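Print this page | E-mail this page
Search this site: Enter keywords Go

Setting Up Add-On Shipping for a Tabletop Campaign

Updated 8/22/21

This guide covers the shipping side of add-ons: how to weigh them, how to group them, and how to enter them in a pledge manager so that backers are charged once and charged correctly. It assumes you already have a funded campaign and a final list of items. The worked figures come from the Vivholm skirmish game and its terrain expansion, Bimau. The screens are from the Rurex pledge manager, but most tools have the same fields under slightly different names.

Before you start

You need a scale that reads in grams, one finished or near-finished copy of every add-on, and a box or mailer in each size you plan to use. Do not work from the weights the factory quotes. They usually leave out shrink wrap and inserts.

Step 1. Weigh each item

Weigh every add-on by itself, in its retail packaging. Enter the result in the first column of a spreadsheet. Vivholm has 9 add-ons. The lightest, the card pack, comes in at 77 grams. The scenario book is 207 grams.

Weigh the empty mailers as well and keep those numbers on a separate sheet. The padded mailer used for small orders is 110 grams with its label and tape. This is packing weight and is added once per order, never once per item.

Step 2. Sort items into size groups

Carriers charge by weight up to a point and by volume after that. Use three groups:

Flat: cards, maps, thin books.
Small box: dice, single figures, token sets.
Large box: terrain, play mats on a tube, anything that will not bend.

Bimau terrain goes in the large group even when a single piece is light. A wall section that weighs very little still needs a rigid box, and the carrier will bill for the box.

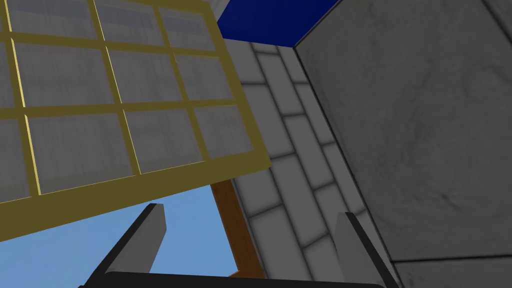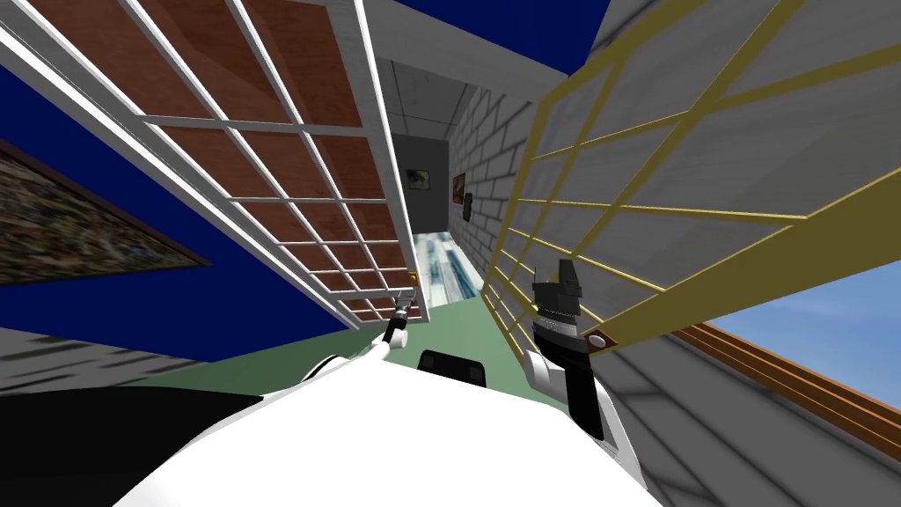

Computer-rendered views, both tilted.

Step 3. Create the shipping zones

In Rurex, open Project, then Fulfillment, then Zones. Make one zone for each place your packages will leave from, plus one for each group of countries that shares a rate. Keep the list short. If two countries differ by less than a dollar at every weight, put them together and use the higher rate.

If you only ship add-ons inside one country, turn off the other zones at the item level. Turning them off at the pledge level hides the whole pledge from those backers, including the core game.

Step 4. Enter the base charge

The base charge is what a backer pays for the first add-on in the order. It should cover the mailer, the label, and the handling fee from your warehouse. Enter it under Base Rate. Leave Per Item Rate at zero for now.

Backers who pledged for the core game already have a box going out. For those orders set Base Rate to zero and check Combine With Main Shipment. If this box is left unchecked, the system charges shipping twice, and you will be issuing refunds by hand.

Step 5. Enter the weight steps

Click Add Step and fill in the upper limit for each rate. Use the limits your carrier prints on its own table. A limit applies to the packed order, so the scenario book in a padded mailer is 317 grams, and the scenario book with one card pack is 394 grams.

Leave some room under each limit. Paper takes on moisture in storage, and an order that is right at the line in your office may be over it at the warehouse.

Step 6. Test with dummy orders

Place at least one test order for each zone:

- one flat item only
- one large item only
- a core pledge with a flat item
- a core pledge with every add-on

Compare each total with your spreadsheet. Differences almost always come from packing weight being counted more than once. The Biswas export template has a column for this — use it if your warehouse accepts the format.

Step 7. Lock and announce

Lock the rates before you send the surveys. Rurex does not recalculate orders that have been paid, so a late change leaves you with two sets of prices. Post the full rate table in an update and state the last day for changing an address. For Vivholm, address changes close at the end of October.

Contact | Copyright Vivholm | Back to top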